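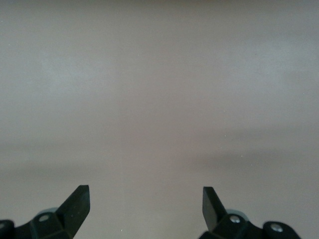
Wrist camera, fingers open, nothing between them.

27/05/2021
Two-arm brick cell, cleaning and re-zeroing the grippers

Started with the wrist view because that was the complaint. Erzsébet's note from the last shift said the tips looked uneven when fully open, and that the left arm had missed a pick or two on the small bricks. From the wrist camera the tops of both tips sit about level with each other, so if a finger is bent it is not bent much. The screw heads are all in place. A few pale specks on the table surface. I wiped the whole thing down before doing anything else.

Order I worked in:

Parked both arms, cut motion power, left the controllers up so I could still read the encoders. Checked finger play by hand. Right arm gripper is fine. Left arm gripper had a little side play on one finger, enough to feel but not enough to see. Took that finger off. The screw came out far too easily, so I would say it had been backing out for a while. There was no thread lock on it that I could find. Cleaned the thread, put on a drop of the blue stuff, refitted, and did the other finger the same way while I was there. Then the right arm too, so that all the fingers are on the same footing.

The Drirnero sheet gives a torque for these screws but it is for the old metal fingers. I stayed under it and went by feel. If anyone has the right number please write it on the inside of the cabinet door, next to the belt tensions.

After that, the zero. Closed on nothing, set zero, opened to the stop, read the width. Did this 3 times on each gripper. Right arm repeats well. The left arm came back 2 counts off on the first go and then settled, which I put down to the thread lock not having set. Will read it again tomorrow before trusting it. The open stop on the left is now 516 in the config. Old value is commented out on the line above, do not delete it yet.

Cables. The wrist cable on the left arm needs enough slack for the tilted pose over the bricks and not so much that it rubs the housing. I moved the tie up one position and ran the arm through the full wrist range at low speed. No pulling. The right arm cable I left alone. The cables on the floor under the front edge are still a mess and I did not touch them. They want a proper tray. Sarmīte said there was a length of it over at Tolstead that no one is using.

Table cover. It still wrinkles toward the back. I pulled it and reclamped the front, which helped in the middle, where it matters, and did nothing much for the far edge. Flat enough for now, as long as the bricks stay forward of the bases.

Then powered up and set out the test layout, white plate on the right arm's side and the green, yellow and blue bricks on the left arm's side. Both arms up with green at the base. Jogged the left gripper over the green brick with the jaws tilted to see how the approach angle looks from outside.

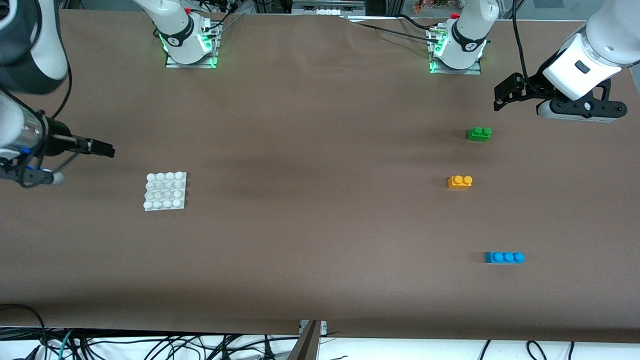 Tharindu Patwary: I would not sign off the left one on a jog. The last time we had play in a finger it passed everything at low speed and then slipped once it was warm. Run the short cycle for an hour, then check the screw again before you touch the config a second time.

Fair point. Put the short cycle down for tomorrow, after the zero reading. I will put a paint mark across the screw head and the finger before starting so any movement shows without taking a driver to it.

Still to do:

Paint marks on all the finger screws, both arms.
Re-read left zero cold, then again after the hour.
Ask Belmiro for spare fingers. The drawer label says there is a set and the drawer is empty. Last order was in January.
The parts list calls the gripper pads Hutach and the bag says Pillay. Find out if they are the same pad before ordering more.
Check whether the wrist camera offset needs redoing now that the fingers have been off. I think not, the camera mount was never loosened, but the calibration routine is only around 23 minutes and I would sooner have a fresh file.

Cell is left parked, motion power off, tag on the left arm.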